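This site uses cookies to remember that you have been here before. Accept all | Manage preferences

Yellow With Yellow: A Cloth Sorting Gallery

I own more cleaning cloths than I own shirts. They came home in ones and twos from the Clolley market, then in a fat roll from Skiditz Hardware, and for most of a year they lived in a single heap under the laundry tub, where the colours mingled and the kitchen ones picked up habits from the bathroom ones. In August I finally wrote down some rules. One bin per colour, no lids, no labels I'd have to read before coffee.
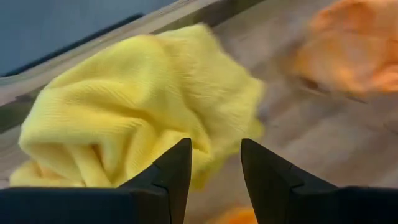

The first rule is that yellow is for dust and orange is for anything you'd rather not discuss. You can pick your own colours. What matters is sticking to them when you've got a puddle of dog water spreading toward the rug and the wrong cloth is closer.

Folding was the second rule and it lasted 7 days. I had a lovely method out of an old Quaye homewares leaflet, thirds and then thirds again, and the stack fell over every time I took one from the middle. Scrunching is fine. Cloths don't hold a grudge about creases.
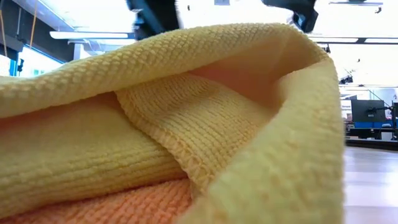
Texture is where the cloth people get heated. Half of them swear by the nubbly sort, the other half want loops, and both will tell you the rival kind leaves streaks. A yellow one with waffled bumps on one face and straight ribbed rows on the other settles the argument nicely, provided you remember which way up you're holding it. I use the bumps for skirting boards and the ribs for glass, and have probably got that backwards.

Clear bins beat every basket I tried. The ones with a woven look from Josel were handsome and swallowed everything. 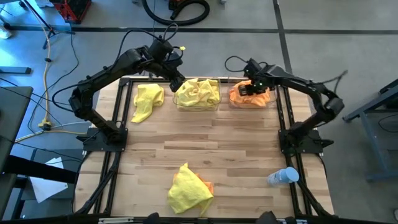 707 words in the full version, 3 minute read

Side by side, the two bins need only a small gap, enough to get your fingers around the rim. A yellow cloth bunched up in its bin will rise a bit over the top and I've stopped minding. Orange sits next door and keeps to itself.

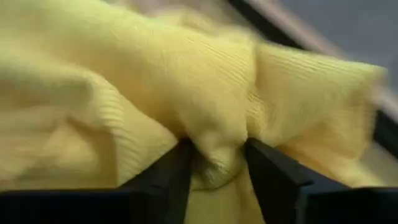
Wash them separately from the towels, skip the fabric softener, and hang them anywhere the neighbours won't judge your colour sense. Mine go back in the bins straight off the line. The odd socks are still under the laundry tub and will get their own page when I can face them.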